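Chapter 7
Who Watches the Patrol Car? Complaints, Oversight and the Public

My first day as a complaints investigator was a Wednesday, and I spent most of it looking for a stapler. I'd pictured something grander. I had a new badge on a lanyard (not a police badge, mind you, a civilian one with a terrible photo), a stack of blank intake forms and a supervisor, Catriona Dalgleish, who told me to read every closed file in the cabinet before I opened my mouth in a meeting. So I read. By Friday I'd gone through 96 of them, and I had changed my mind about nearly everything I thought I knew about how people complain about the police.

I'd figured the files would be full of car chases and broken doors. A few were. Most were about smaller stuff: an officer who wouldn't give his name, a bike that got taken as evidence and never came back, a traffic stop that ran on for forty minutes while a kid in the back seat needed a bathroom. Those files have stayed with me, and they're a big part of why I wanted this chapter in the book at all. When we teach policing we tend to rush to the big scandals. The everyday complaint is where most people meet the system, and it's where a department either listens or doesn't.

So let's start with the basic question. If you think a police officer has treated you badly, who do you tell?

In Barkeck, the city where I worked, you had three choices back then. You could go to the front desk of any station and fill out a form. You could call the Internal Affairs office, which is staffed by officers who investigate other officers. Or you could come to us, the civilian review office, up on the second floor over a shoe repair place. We couldn't fire anybody. We couldn't even suspend anybody! What we could do was take statements, ask for records and write a recommendation to the chief, who could follow it or leave it in a drawer.

You'll meet three words over and over in this chapter, so let me give them to you now. Intake is the moment a complaint gets written down and given a number. Investigation is everything that happens between that and a finding: interviews, radio logs, video, visits to the street corner. Disposition is the final label on the file. The labels change from place to place, but in Barkeck a complaint could be sustained (the evidence showed it happened and it broke a rule), not sustained (we couldn't tell either way), unfounded (the evidence showed it didn't happen) or exonerated (it happened, and the rules allowed it). Students mix up the last two all the time. I did too.

Most of my interviews took place across a table, and I came to care about that more than I expected to. An older investigator, Spyros Yordanov, taught me to clear mine off before anyone walked in. He didn't want a complainant reading other people's names upside down, and he didn't want them staring at a pile of folders and figuring they were number two hundred in line. He'd sit on the same side as the person, too, around the corner from them, with one pad and one pen.
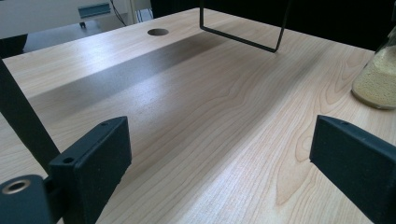 Figure 7.1 A pale wood tabletop in bright light, with a band of shadow.

Let me tell you about one case, since we'll come back to it at the end of the chapter. I've left out the man's name, and the file number, 2303, is the one I'll use for him all the way through. He drove a delivery van for Jamatton Foods, and he was stopped on Mallet Avenue at ten at night because, the officer said, one of his taillights was out. The officer asked to search the van. The driver said he supposed so. Nothing was found and no ticket was written, and he was back on the road before eleven with 200 loaves of bread that were now late.

Did he agree to that search? He told me he hadn't felt he could say no. The officer, Dexter Macapagal, told me he'd asked politely and gotten a yes, and the recording backed him up on the words. I believed both of them (I still do), and that was my problem. My form had a box for "consent given" and a box for "consent not given," and I sat there with my pen over the paper for a good long while.

Mercedes Usuga, who ran our office, read my draft and sent it back with a single question in the margin: "What does the rule say he had to be told?" I hadn't looked! I'd spent weeks on who was telling the truth and had never pulled the department's own written policy on searches. Please don't do what I did. Section 7.2 is all about finding and reading policy, and I've put it early on purpose.

After that we'll look at how other places set things up. Podel County has an outside monitor, Branwen Jarman, with the power to see files while a case is still open, and she kindly let me follow her through one October. Her office works very differently from mine, and she and I disagree about plenty, including whether complaints should ever be settled by mediation. You'll get her side in Section 7.4 and mine in Section 7.5.

Before you turn the page, find out how you'd file a complaint where you live. Look for the form, check which languages it comes in and see whether you have to sign it in front of an officer. Bring what you find to class, even if what you find is a dead link.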